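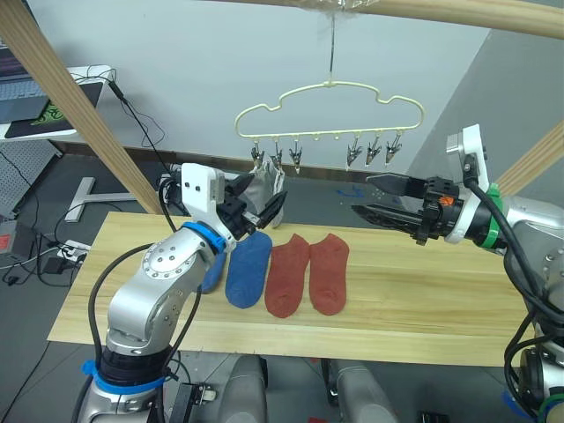 Socks on a pine board, with a clip hanger ready above them.

How do socks get dry?

Socks are small, but they can be slow to dry. A thin T-shirt on the same line may be ready hours before them. To see why, you need to know what a sock is made of and where the water goes when it leaves.

What is a sock made of?

Most socks are knitted. A knitted cloth is made from one long thread, or a few long threads, pulled into rows and rows of tiny loops. Each loop holds on to the loop below it. If you stretch a sock gently over your hand and look closely, you can see the loops open up. When you let go, they close again.

The thread is often cotton or wool, with a little stretchy thread mixed in so that the sock grips your leg. The thread itself is made of lots of very fine hairs called fibres, twisted together.

When a sock goes into the wash, water gets into three places. Some goes into the big gaps between the loops. Some goes into the small gaps between the fibres. With cotton and wool, some soaks right into the fibres themselves. The washing machine spins fast at the end and throws out most of the water in the big gaps. The rest stays put, and that is why washing feels heavy and cold when you lift it out.

Where does the water go?

Water is made of very tiny bits called molecules. They are always moving. At the surface of a wet sock, some of them move fast enough to escape into the air. They become water vapour, a gas you cannot see. This is called evaporation.

Four things make evaporation faster:

Warmth. Molecules move faster when they are warm, so more of them escape.

Moving air. If the air stays still, the air next to the sock fills up with water vapour. A breeze carries it off and brings drier air in its place.

Dry air. On a foggy day the air already holds a lot of water, and washing hung outside may hardly dry at all.

Space. A sock that is spread out has more of its surface touching the air than a sock in a ball.

Why hang a sock up?

A sock lying on a table has air on one side only. The side underneath is pressed against the wood. If the sock is wet, the water there has nowhere much to go, and it can leave a mark on the table too.

A sock hanging from a clip has air all the way round. Water also moves down through the cloth, pulled by gravity, so the bottom of a hanging sock is usually the last part to dry. You can check this yourself. Feel the top of a sock that has been hanging for a while, then feel the lowest part.

People do not agree about which way up a sock should go. Réka Kozma, who ran a laundry in Hasham for many years, always hung them by the toe. She said the clip would stretch the top if you hung them the other way. Her neighbour Florencio Cifuentes hangs his by the top, so that the clip does not leave a dent where his toes go. Both ways work. Thick socks have a double layer at the heel, and the heel stays damp for a long time whichever end is up.

What is a clip hanger?

You could peg every sock on a washing line, but socks take up a lot of pegs and a lot of line. A clip hanger puts several clips in a small space. It has a hook at the top, which goes over a pole or a rail, and the clips dangle underneath. The one in the picture is made of cream-coloured plastic and has an outline a bit like a cloud. Its clips are in two groups, with three on each side.

A clip works by squeezing. A spring pushes the jaws together, and the jaws hold the cloth. When you press the other end, the jaws open. It is the same idea as a clothes peg.

A hanger like this needs to balance. Think of a seesaw. If you put all the heavy socks on one side, that side tips down and the socks slide towards each other. Put one on the left, then one on the right, and it stays nearly level.

Try it yourself

You will need two socks that are the same, a bowl of water, a hanger with clips, a plate and a kitchen scale. Ask a grown-up where you can let things drip.

1. Weigh each sock while it is dry. Write down the numbers.
2. Put both socks in the water and leave them for 15 minutes.
3. Squeeze them out as well as you can and weigh them again.
4. Clip one sock to the hanger. Fold the other one up and put it on the plate.
5. Weigh both socks every 50 minutes and write down what you find.

When Genowefa Kaczorowski's class at Nieto Primary School tried this with a pair of thick walking socks, the hanging one weighed 178 grams after it was squeezed out. By home time it was much lighter. The folded one was still wet in the middle the next morning - and it had started to smell.

The smell comes from bacteria, living things too small to see. They grow well in damp cloth.

Words to know

Evaporation: when a liquid turns into a gas at its surface.
Fibre: a very fine hair that thread is made from.
Knitted: made from loops of thread joined together.
Water vapour: water when it is a gas in the air.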